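Home Notebook Kit list Old entries About

Nodcombe workshop notebook – desk chores, part two
5 min read

January, 9.40 in the morning

Mei-kuen asked me last week whether the machine could tidy a desk yet. I said it depended what she meant by tidy, and she said that was a no then. So I am writing down where we have got to, mostly so that I can point at it the next time she asks.

The chore on the sheet is a dull one. Take small things off a desk, put each one in its own compartment of a divided cardboard box, leave the big things alone. A seven-year-old would do it in the time it takes to boil a kettle and would want paying. We have been at it since before the holidays under the name Sullow, which was the first word on the whiteboard that hadn't already been used for a folder.

Reach is fine. I want that on record before the complaining starts. The arm gets over the near corner of the desk without fuss and stops when told. Approach angle is also better since Mei-kuen turned the wrist offset round (it had been the wrong sign since Akolgo, and I had been blaming the floor).

Where it falls down is the last bit, where a person does four things at once without noticing. You pick up the little object, you roll it in your fingers so it goes in long side down, you nudge the box straight with your knuckle, and you let go. The planner treats these as separate jobs and wants to be sure of each before starting the next. Watching it be sure is a way to age.

Log from the long run: 3785 attempts in simulation, 3453 of them scored as good. That looks lovely on a slide. Then on the real desk I asked for 100 and I am not writing the number here until I have recounted it, partly out of rigour and partly out of pride. The simulated box has walls of perfect thickness that don't bend. Real cardboard partitions give a bit when touched, then spring back, and take the object with them if they feel like it.

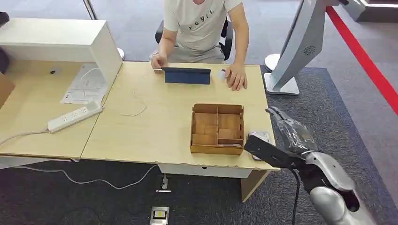
Desk layout, box on the arm side, person seated opposite.

Notes on the layout, for whoever sets up next. Keep the box towards the right. Mei-kuen wants it in the middle because it looks fairer, but then the elbow has to fold and the whole approach gets slow and apologetic. White things are still a nuisance. Small white object on pale beige wood grain, under office lights, and the detector treats it as a rumour. The same goes for loose cable, which it either ignores completely or takes for the edge of something important. We could tape the cables down, but no desk I have ever sat at has had its cables taped down, and the point was supposed to be real desks.

Hands on the desk is the other one. The rule is that the arm slows when there is a hand in the working area, and it does, to a crawl. Correct behaviour, no argument from me. It does mean that the presence of a human being, who could do the whole job, makes the job take longer. I have put this to Mei-kuen as a philosophical point and she has put it to me as a parameter.

She has a fair case. The slow zone is currently one big rectangle covering most of the desk. If it followed the hand, we'd get the far side of the box back. She reckons 6 lines of code. I have heard that before and it was two weeks.

Same day, 15.20

Tried Wumis, the new grasp picker, on the same chore. It prefers to take things by the short ends, which is steadier in the air and hopeless going into a narrow compartment, as the fingers arrive before the object does and there is no room for everybody. Going in from above with the long sides held works better. Have asked it to prefer that. It has agreed in principle.

So, chores. If the question is whether it can put away one known thing, in a known place, with the box where I left it, then yes, most of the time, and I'd let it. If the question is whether I would go to lunch and come back expecting a clear desk, I would take the lunch and not expect the desk.

To do:
– recount the 100, properly, with Mei-kuen watching
– stiffer partitions as a comparison, but keep the floppy ones as the main test
– hand-following slow zone (hers)
– find out why the wrist pauses before every release
– put the biscuits somewhere outside the working area

Contact the workshop | © Nodcombe workshop notebook | Back to top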